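The filing clerk at Findik has two arms and no opinions. Looking after it falls to Mircea Ardeleanu, who allows 20 minutes before each shift: fingers wiped, wrists turned, cables checked for rubbing. Then both cabinet doors are opened and a blue file box goes on top - the dullest test piece money can buy.
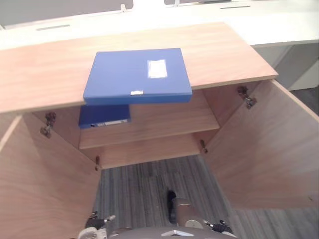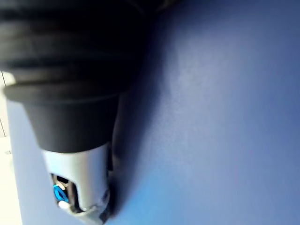
The 3000-hour service

Every 3000 hours the grippers come off and Ardeleanu cancels his Saturday. The job has 35 steps. He disputes three of them.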